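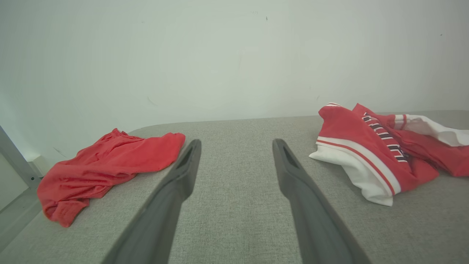

Wrist camera view, fingers open, red garments left and right on the gray fabric.

From: Lucyna Krawczyk
To: gripper list
Date: 25 February 2026
Subject: Re: Reltard fingers on clothing

Leonie Brandes wrote:
> We swapped the Jakero fingers for the long Reltard ones in January
> and the difference is huge. 50 picks out of 55 on mixed laundry.
> I don't see why anyone would stay with the short ones. The narrow
> tips get under a fold where the old ones just push it along.

Leonie, I'd like to believe the 50 out of 55, but what counted as a pick? If the garment left the surface and fell off again 2 seconds later, our old script would have logged it as a success. Did you change that when you changed the fingers? Your message doesn't say.

I'm also not sold on the laundry. Look at the wrist view at the top. Both garments are bunched up, with folds standing all over them, and a bunched garment is the easy case. Almost any pair of fingers will find something to close on. Try the same shorts laid flat and smoothed down by hand, then send me the number.

The color bothers me too. Bright red on light gray is a gift to the camera. If you changed the fingers and the clothes in the same month, I can't tell which one helped. Put a gray T-shirt on that gray fabric and run both sets.

Ziółkowski in Trilville quoted us around 400 for a second pair. I'm not signing for it until I see the Jakero fingers run on the same garments, same starting piles, same controller settings. Could you post the raw logs, including the five misses? Those are the ones I want to read first.

Lucyna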